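4.2 Two controllers, one stubborn drawer

By this point we had settled on the arms and were down to the question I'd been putting off, namely which controller to run them with. The two candidates were Oei, our plain impedance controller, and Kukberg, the learned one that takes the head camera view and puts out joint targets directly. I wrote most of Oei myself, so take my fondness for it with a grain of salt.

We ran both in the Prerkham simulator, on the bedroom set, with the same starting poses and the same random seeds. Each controller got 300 tries per room layout, 1,800 tries in all. The wall textures, floors and furniture get reshuffled between layouts, and that hurt Kukberg a lot more than I'd guessed (Oei never looks at the walls, lucky thing). Figure 6 shows the left gripper near the drawer front in one of the busier rooms, with the right arm held up and out of the way by the cabinet.
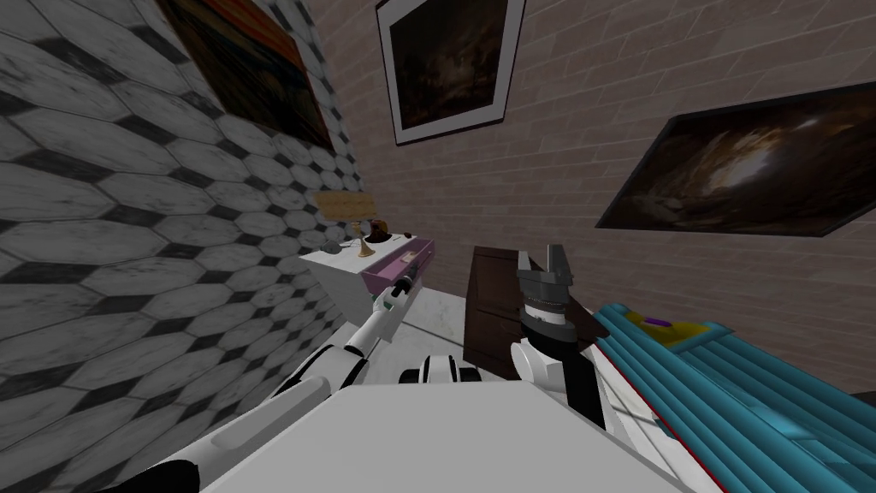
Figure 6. Reaching for the pink nightstand drawer in a tiled bedroom layout, Prerkham simulator.

Why not just score each controller on whether the drawer ends up open? A drawer can be yanked open with enough force to wreck a real handle, so we logged peak contact force on every try and threw out any run that went over the limit.

With that rule in place, 1,149 of the 1,800 Kukberg runs counted as good. Most of the bad ones went wrong at first contact – the fingertip would come in a little high, slide along the front and then push. Oei pushed less but missed more, mainly on narrow handles, where a small error in the handle pose was enough to spoil the approach.

We also swapped the Akmont fingertip for a shorter one halfway through tuning and went back to the long one within a day. The short tip was stiffer, which I liked, but the wrist kept bumping the furniture before the tip got anywhere useful. All the numbers in this section are for the long tip.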